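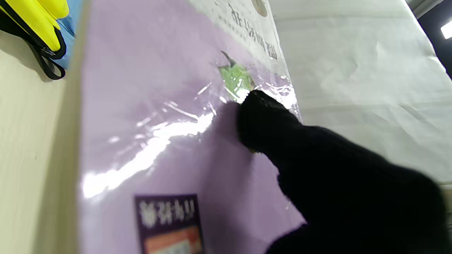
# The jigsaw table is back, and it's bringing the whole family with it

20 April used to be the sort of date when our dining table got cleared for spring. This year it has a half-finished harbour on it, and it will stay there until the harbour is done.

We are a jigsaw household again. It started in December, when a cold went through the lot of us and the telly had been on for so long that even the youngest was tired of it. Somebody pulled a 500-piece puzzle off the top of the wardrobe (a steam train, a bit faded, one corner of the box chewed by a long-gone dog) and tipped it out on a tray. By bedtime all four of us were leaning over it, bumping heads, and the eldest was refusing to go up until she had finished the funnel.

I've been asking other parents about it ever since, and so many of them have the same story! A wet weekend, a grandparent's cupboard, a box from the charity shop. Then a second box, and a third, and before long there's a sheet of plywood living behind the sofa.

## Why it works with mixed ages

Most family games have a problem at our house: someone has to lose. With a seven-year-old and a thirteen-year-old the loser is nearly always the same person, and the evening goes downhill from there. A jigsaw has no turns and no score. You can wander up, put in two pieces, feel marvellous and go off to make toast.

It's also one of the few things we do together where the little one is sometimes better than I am. I look for shapes. She looks for colours, and she has an eye for the tiniest change in a patch of sky that I would swear was all one blue. Last month she found the place for a piece I had tried in every gap on the board and had publicly declared faulty. She hasn't let me forget it.

Teenagers need a lighter touch. Invite ours to do a puzzle and he'll say no. Leave one out near the kettle, with the edges done and something good just starting to appear, and he'll be standing there in his socks at eleven at night. A mum I met at swimming lessons calls this "fishing", and she's had the same luck with her two.

The talk is the best bit, though. Everybody's eyes are on the table, so nobody is being looked at, and all sorts of things come out. I've heard more about friendships, maths sets and who has fallen out with whom over that harbour than in a whole term of asking "how was your day?"

## Picking one that everybody will like

The picture matters more than the number of pieces. A 1000-piece puzzle with a busy market, shop signs and lots of little people in it can be quicker than a 500 that is mainly snow. When you're choosing for a group, look for a picture that splits into patches, so that each person can claim one. One child does the boats, another does the cafe, and some saintly adult takes the water.

For the harbour we went for Ristano, an imaginary Mediterranean fishing town by the puzzle-maker Gondby, and it has been a treat from the start. The houses go up the hill in pinks and yellows, there's washing strung across every alley, and there are cats. So many cats! Finding all of them has turned into a game of its own. The pieces are good and thick too, which small fingers appreciate, and they click down nicely.

If your family is new to all this, 500 pieces is a friendly place to begin. It fits on a big tray, it can be finished over a weekend, and nobody has time to get bored. We tried a 600 next and then made the jump. Under-sixes will be happier with a floor puzzle of 20 large pieces beside you, or with the very important job of Keeper of the Edges.

## Where to put it

The dining table is lovely until teatime. After one terrible evening with a jug of gravy we cut a board to size, and now the whole harbour can be lifted off and slid under the bed in the spare room. Felt roll-up mats are popular as well. Ours left a ripple down the middle of a cathedral, but friends swear by theirs, so perhaps we rolled it badly.

Sort into shallow things: baking trays, shoebox lids, the plastic punnets that grapes come in. A decent lamp makes a huge difference after dark, and a low one to the side is better than one straight overhead, which bounces off glossy pieces and gives you a headache. Keep the box lid propped up where everyone can see it, or agree to hide it if you like a challenge. (We have one person who thinks looking at the lid is cheating. Negotiations continue.)

Pets are a risk. So are jumper sleeves.

## Swapping, sharing and doing it for less

New puzzles aren't cheap, and once a picture is finished most families are ready for another. That makes them perfect for swapping. Our local cafe, Stondis, keeps a shelf by the door where you can leave one and take one, and it's never the same two weeks running. People tuck notes inside the boxes: "All here", "Sky is horrid", "One missing, bottom left, sorry". I love those notes nearly as much as the puzzles.

You could start the same thing at a school gate or a library with a single crate. Ask everybody to put the pieces in a tied bag inside the box, as lids do come off in the car, and ask them to own up about any gaps.

Some places have gone further. The Hayat community centre runs a family jigsaw afternoon, with teams racing to finish the same puzzle and a table at the back for people who'd sooner take their time. We went as a team of four and came nowhere near winning. The noise when the first team put in their last piece was tremendous, a proper football cheer, and on the way home both children were already planning tactics for the next one. The eldest wants us to practise edges. The youngest wants matching T-shirts.

In the meantime we have a harbour to finish. All the boats are in, the hill is nearly there, and I have been left with the water.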